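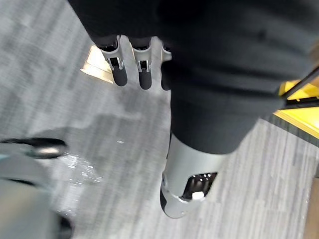 3.2 Transfers and who gets told

Of the 144 case files we could read in full, 15 record a transfer out of a care home and into a locked unit. Small number, but these are the ones that matter for the argument here. In 3 of them the young person's lawyer was told before the move. In the rest, afterwards, or there is no note either way.

The Zuvalside files are the worst kept. Dates missing, same form used for a weekend visit and a permanent move. Staff we spoke to said the form was never changed after the unit took on older teenagers. Tichý read these files separately and agreed with our coding on all but a handful; where we differed we went with the more cautious reading (no notice recorded = unknown, not "no notice").

Reasons given for transfer are short. "Behaviour." "Not settling." One just says "see above", with nothing above it. Gender identity is not a heading on the form, so it turns up only in the free text, if at all, and we can't say how often it was left out. This is a real limit on what follows.

Figure 2. Route of a transfer decision, from first request to placement. Dashed line: steps that can be skipped under the emergency rule.

The emergency rule was meant for a few nights at most. In practise it gets renewed. The Drevari review panel does look at renewals but on paper only, and the young person is not in the room. Two former residents told us they did not know a panel exsisted. More on this in section 4.

Complaints were harder. The log runs to 715 entries, all homes, all subjects, food included. We have coded those from May onwards and the rest is still to do, so no totals are given here.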